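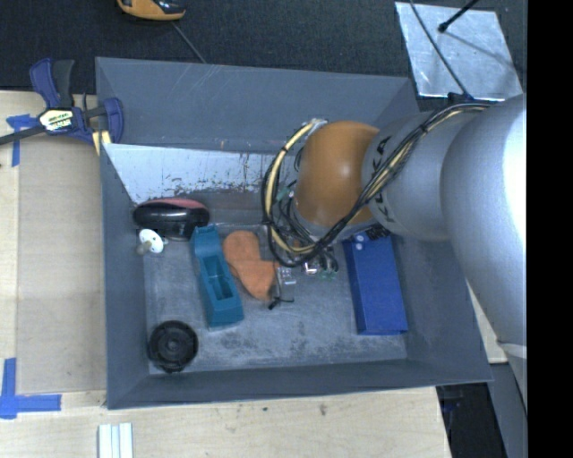

Shazia Shaikh asked us in March why the quote for a picking cell is always higher than the price of the arm, and she wanted the answer in one page she can show to her director. We tried, and this FAQ is the result.

Home | Services | Planning help | FAQ | Contact

Buying a bin-picking cell: frequent questions

Last updated: 25 Oct 2018

Why does the arm cost only a part of the total?
The arm comes alone. You must also pay for the gripper, the cables and connectors, the bin, the table, the sensing, the safety parts and the hours of the person who puts all of it together. In the Olamdale project the arm was less than half of the final sum. Please make one budget line for each of these, even when the line is small.

How many hours should I plan for integration?
For a first cell with mixed objects we plan 300 hours. If your team has already built one, 200 can be enough. Time for cleaning up cables is inside this number, and people often forget it. Cables around the wrist must have enough slack for the joint to turn, but a big loop can catch on the side of a bin.

Which objects should I test before I sign?
Your own objects, please. A supplier demo with equal boxes tells you very little. Bring some that are flat, some round, some shiny and some with holes or steps in the shape. Daichi Higuchi keeps a list of 103 test objects for the Minami line and lends it to customers who ask.

Do I need a special bin?
Usually no. A gray plastic bin is fine for the start. Check that the gripper can come near the walls and the corners - sloped walls change the reach more than buyers expect. Fix the bin well. A bar clamp on the rim is cheap and good enough for trials, and tape on the table helps you to put things back in the same place. For production, ask for a proper fixture in the quote.

How many spare grippers should I buy?
We say 3 sets of fingertips and one complete spare gripper. The fingertips touch the bottom of the bin many times every day and they wear. Order them together with the cell, so the delivery time does not stop you later.

Can I buy a used arm?
Yes, if you receive the controller, the teach pendant and the service history with it. Without the controller we do not recommend it at any price. Isamu Tsuchiya can check the papers before you pay, and this check is free for Geltano customers.

Is training included?
Two days for two operators are included. A third person can sit in the room at no cost, but will not get time on the robot. More days are charged by the rate in your quote.

When should I ask for the quote?
Before your budget is closed, also when the object list is not ready. We can write a quote with a range and make it exact later. Send it to Brenda at the planning desk with the size of your bin, the weight of the heaviest object and the picks you need per hour.

Contact: Geltano planning desk | Copyright Geltano | Back to top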